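Dye notebook, April
Bunon batch, madder on wool

Started 9.15, late. Water already in the big pan from last night so at least that was done. Wool is the Sauerland fleece, handspun, 138 g dry, split into four skeins and tied with cotton. One tie is too tight, will leave a white band. Too late now, it's in.

Alum from the old tub, then into the bath and up to heat. Thermometer reads low by a bit, must check it against the other one. Kept it under 80 all the way through I think, though I was on the phone for part of it and the lid was on.

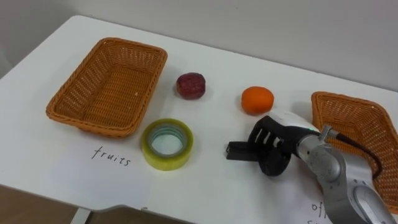
Madder had been soaking since yesterday. Smell is the usual, earthy and slightly sweet. Strained it through the old pillowcase and the seam went, so bits of root all over skein two. They do pick out when dry but it's a horrible job. Buy muslin!!

Added a pinch of chalk. Should have weighed it. Last time I wrote "pinch" as well and that's why I can't repeat last time.

Skein one out at 57 minutes. Brick, leaning orange. Put it in the rinse bucket with vinegar, which on reflection was the wrong bucket. Colour shifted more orange straight away. Quite like it but it's not what the Bunon card says.
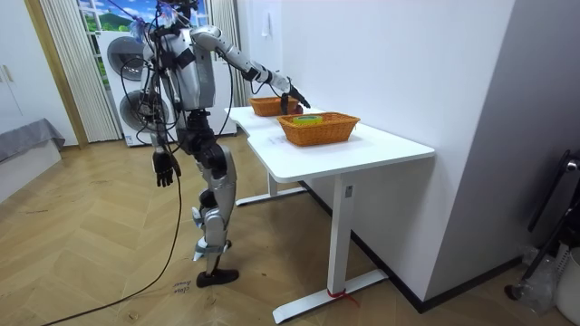 Robot at the desk, hand over the farther basket.

Skeins two and three left in to cool overnight. Skein four moved to the iron pot for the sadder shade. Iron very old, rusty water, no idea of strength. Went brown-purple in a couple of minutes, pulled it fast. Prety good. Slightly harsh to the touch so don't leave it any longer than that next time.

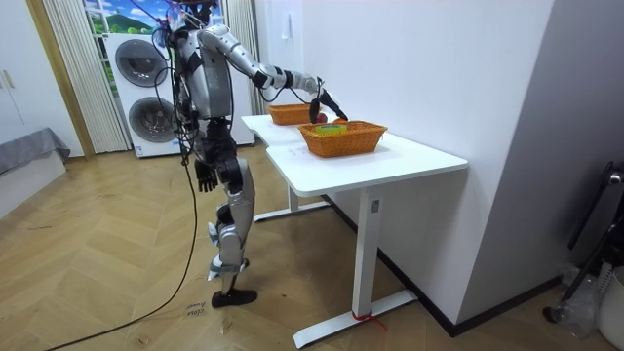 Nematance pot (the blue mix, the one with the split label) not touched. Still has scum on top and I don't trust it. If anyone wants to use it, test a bit of scrap first and write down what happens, the last page on it just says "ok".

To do
— new cotton ties, looser
— wash pan before the weld, it's pink inside
— find the 2nd thermometer
— light test strips, half covered, south window

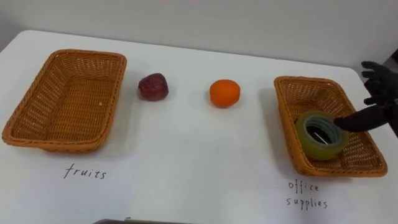
Skevudach, April, 7 a.m.

Two and three out of the bath. Both redder than one, three a bit flat at one end where it was up agianst the side. Root bits everywhere as expected. Rinsed until nearly clear, hung in the porch. Bath still has colour in it so kept it for the silk scraps, lid on, label on the lid this time.

Ph strips have run out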